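The second life of the office tower

When my old desktop died in February I did what most people do, which was swear at it, unplug everything and shove it under the stairs. It sat there with the hoover and a bag of odd gloves until my neighbour Wanda Zamora came round to borrow a ladder and spotted it. "You're not going to bin that, are you?" she said, in the tone other people use for kittens.

Wanda is one of the regulars at the Tranthorpe repair workshop, and within a week I'd been talked into going along with her. I'd pictured a sort of church hall with tea urns. There was tea, I'll give her that, but mostly there were benches and drawers and more screws than I have ever seen in my life.

The first thing I learnt is that a computer is much easier to understand lying down. Tip the tower on its side, take off the side panel, and all of it is suddenly just there, like a suitcase somebody has packed in a hurry. Power supply in one corner with its sticker and barcodes, yellow wires looping out of it, the green board below, and the metal drive bays off to the side with their bright blue latches.

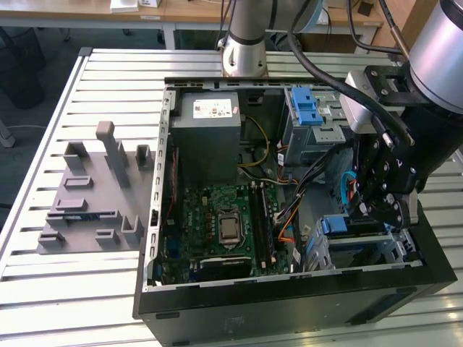

Do you need to know anything about electronics to take an old desktop apart?

Very little, as long as it's unplugged from the wall first and you leave the power supply itself sealed. Most of what's inside is held in by screws, clips and latches, and a labelled pot for the screws will save you more grief than any amount of theory.

Ketsara Sriwong, who runs the Tuesday bench, gave me that advice about the pot on my first evening, and I ignored it. I then spent the best part of an hour on my hands and knees looking for a screw that was in my cardigan pocket. I now own two pots - one for the case, one for everything else - and I write on the lids.

What surprised me was how much I enjoyed the slow bits. Memory is lovely to take out, with that little click when the clips let go. Cables are less lovely. You have to pull on the plug and never on the wire, and SATA cables in particular seem to cling on out of spite. Ketsara takes a photo of the inside before she touches a thing and another each time something comes out, so that putting it all back is simply a matter of going through her phone in reverse. I've pinched the habit and used it on the bathroom tap (very pleased with myself, thank you).

Then there's the question of where all the bits go. My own system, if you can call it that, was a biscuit tin. At Tranthorpe they're much keener on things having a home, and a good deal of the chat over tea is about racks and holders and whose pockets are the right size for what.
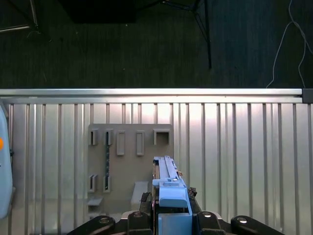 I came home quite converted and turned out the biscuit tin on the kitchen table. There were 13 leads in it, and I could put a name to four. I've since bought a Doucet drawer unit, second-hand, with one handle missing, and I'm working my way through the rest of the cupboard a shelf at a time. Wanda says I should do the shed next. Wanda hasn't seen the shed.

As for the tower, it had a new drive put in and a very thorough going over with a soft brush, because the dust in there was frankly a disgrace. It started on the second try. It now lives in the back bedroom, where my niece does her homework on it and complains that it hums. I've told her she can bring it along on a Tuesday and see to the fan herself, and Ketsara has already put a screw pot aside for her.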